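Gristilby evening talk, 28 September 2016
Speaker notes – tubs, lids and other things we keep

Start without the slides. Ask who has a cupboard at home they open with one hand up, ready to catch. Wait for the laugh. If there isn't one, go on anyway.

My own cupboard, in Privurton, held 100 pieces of plastic when I emptied it in March. I had 4 tubs I used. The rest I was looking after for some future self who makes a great deal of soup.

Say something kind about soup here, as Oei are paying for it.

Main point, say it slowly: look at the rim first. People judge a tub by its size and its colour, then spend ten minutes pressing the wrong lid on to it. The raised line that runs round near the edge tells you far more. Small dark marks on white plastic are no reason to throw a thing out. Mine have plenty and I've stopped scrubbing.
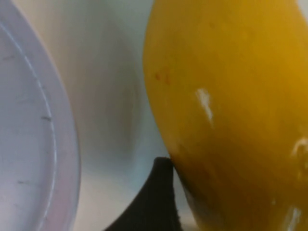

Cleiton Cavalcanti objects to all this and asked me to pass it on: keep the lids on the tubs, always, even if it takes up twice the room, and you will never have to look at a rim in your life. He has a bigger kitchen than I have. Pause.

Nesting versus lids on. Show of hands. Don't let it run, last time it ate the whole slot.

Bright colours: yellow gets found, white gets lost. I own far too much white. Mention the Sumo tub – too big for every shelf, kept for eleven years, used for one trifle.

Then the two-box bit. One box for things with a partner, one for things without. Leave the second box in the hall for two weeks. Whatever you haven't gone looking for can go.

Yao-tsung Liu has the microphone for questions. If anyone asks about glass, say it's heavy and move on.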